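From: Bernadette Sorensen
To: sim-users list
Date: October 2024
Subject: Re: Left gripper won't let go of the cabinet handle

Gus Dvorak wrote:
> We see the left gripper close on the handle bar fine, and then on
> the open command it stays put and the arm drags against it until
> the run dies. Is anyone else on the Morby kitchen getting this?
> Tomás thinks it's our controller. I'm not so sure.

Hi Gus, and hello everyone,

Yes, we are getting it too, and I'm so glad you wrote, as I had spent the better part of two evenings blaming my own code! We run the same kitchen with the two-armed robot, and out of 190 runs overnight we lost 3 to exactly what you describe. The grasp itself is good. The fingers close around the middle of the bar just as they should, and the right arm waits its turn out of the way.

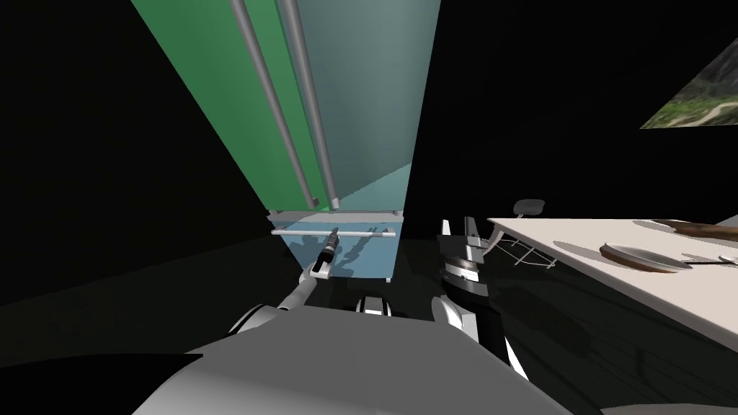
The trouble starts at release. Our logs show the open command going out and being accepted, but the contact force on the fingers never drops to zero. The wrist keeps pulling, the force climbs, and then the joint limits trip and everything stops. Tamsin Kincaid went through the bad runs with me (thank you, Tamsin, and sorry about your lunch hour) and she suspects the collision shape on the handle, which is a bit fatter than the bar you see drawn.

I tried halving the time step, and the fault hasn't come back in the two batches since - but please don't take that as a cure, it's a small sample and the runs are painfully slow now. I'd also put a force cutoff on the wrist before anyone tries this policy on real hardware. Ours had none, I'm embarrassed to say.

Gus, could you send me your contact settings? I'd love to compare them with ours before I bother the Morby folks.

Warmly,
Bernadette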